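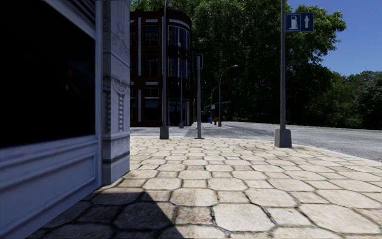
Floor Van Acker wrote in to say that comparing two camera setups in a simulator tells you about the simulator and nothing else. I half agree with her, and the half I agree with is why this page is mostly warnings. You can still get something useful out of a rendered street if you ask it small questions.

The job in this tutorial: decide between two simulated camera profiles for a sidewalk delivery robot before anyone buys hardware. I call them Bedoya and Fuvidetti, after the config files. Both run on the same controller, on a street map we named Grandville.

1. Park the robot first

Every vendor demo I have sat through starts with a drive. Skip that. Fix the virtual camera at one spot on the sidewalk and leave it there until both profiles have had a turn. Pick a spot with a hard shadow edge across the paving, some bright stone next to it, and a few thin poles at different distances. A sign with a simple symbol is handy too. The blue fuel-pump sign does fine.

2. Lock exposure, then unlock it

Run each profile with exposure fixed and save the output. Run it again on auto. If the bright pavers go flat white or the joints between them disappear in the shade, write that down before you look at any detector scores. Scores have a way of making people forgive a bad picture.

3. Ask about the poles

Poles are where I stop believing brochures. Check whether the detector finds the far thin one as well as the near signpost, and whether it treats the concrete footing as something to steer around. Do this three times per profile with a different noise seed. One good run means very little.

4. Move the sun

Change the sun angle and repeat steps 2 and 3. Don't touch anything else. Our first comparison was worthless when Benoît Lemaire updated the controller between profiles and neither of us logged it.

5. Read the log with suspicion

My last Bedoya log ran to 1013 lines, and most of the "obstacle" entries were joints in the paving. Fuvidetti reported fewer, but it also lost the far pole on one seed. I wouldn't call that a win for either.

What you can't settle this way: dirty lenses, vibration, rain, and whatever the real sensor does when it heats up. For those, borrow the hardware and go outside. Ask for the loan in writing, and ask who pays for the return shipping.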